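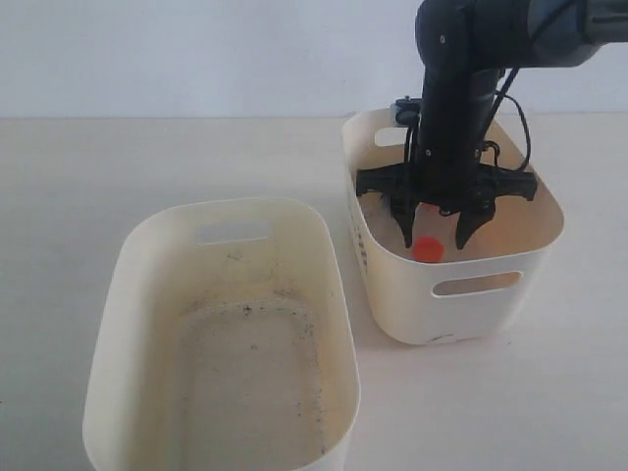 Ashton Faulkner asked the first question of the morning, and it was the one most visitors had come with: how does the arm know when to let go? Faulkner packs orders for a garden supply business in Kilside and wanted to hear about grip before anything else.

The question opened the Kestine open day at Fistgate, held on 12 Jan 2020 at the company's workshop on the Tuhiwai road. Kestine builds picking cells for small warehouses and parts stores. It was the first time the workshop had been open to the public, and 378 people signed in at the front desk between ten and four.

The answer, given by workshop lead Cameron Sheehan, was that it depends on how the job has been set up. In the method Kestine uses, a person first guides the arm through a task by hand or by remote control. The movements are recorded along with the view from the cameras. A program is then trained on those recordings and takes over, and it is the program that decides when to close the fingers and when to open them.

"People expect us to type in a set of positions," Sheehan said. "We used to do that, and for some jobs we still do. It stops being practical when the parts turn up somewhere different every time."

Visitors went through the workshop in small groups. The main demonstration was bin work, which is the job Kestine's customers ask for most often: reaching into a plastic bin, taking hold of a small item and putting it down in another place. Staff ran the task on a plain tabletop and took questions while the arm was working. A second bench dealt with fingers and how they are shaped for different goods. Visitors could handle a tray of spare fingers, including several older designs the company no longer sells.

Bins are harder than they look, Sheehan told the groups. The walls limit the angles the arm can come in from, and an item lying against the side may need to be approached in a different way from one in the middle. Pale plastic also gives the cameras less to work with — one bin wall can look a lot like the next, or like the table. Kestine now records its tasks under even, soft lighting and then repeats part of the work under the sort of lighting a customer has on site.
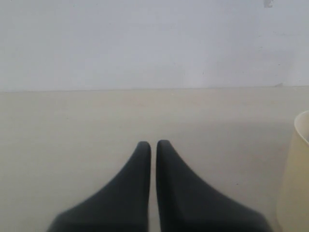 The recordings take up most of the time in a new project. A typical bin task at Kestine starts with 700 recorded runs, and one with a wide mix of items can need 2000. Each run is checked by a staff member before it is used. Runs in which the operator hesitated or knocked the bin are labelled and kept in a separate set.

Several visitors asked about jobs. Sheehan said the cells sold so far have gone to businesses that already had trouble filling late shifts, and that each one still needs a person nearby to load bins and clear faults. He said Kestine would not put a figure on staff savings, as the company has not been running cells at customer sites for long enough to have one it trusts.

Faulkner stayed for the afternoon session and took a turn at the remote controls. "It's slower than I thought it would be, and my wrist was sore by the end," Faulkner said. "I can see it doing our seed packets. I can't see it doing hoses."

A total of 121 visitors tried the controls. Their runs were for practice and will not be used in training.

Kestine plans to hold a second open day in April, with the morning set aside for schools and the afternoon for local businesses. Businesses that would like a part tested can bring up to three samples, each small enough to hold in one hand. Closed shoes are required in the workshop, and children under 12 must be with an adult.

Parking at Fistgate is limited, so visitors are asked to use the gravel area beside the Tuhiwai road and walk in through the side gate. Bookings for the April sessions can be made at the Kestine front desk during business hours.

Media contact: Cameron Sheehan, Kestine, Fistgate workshop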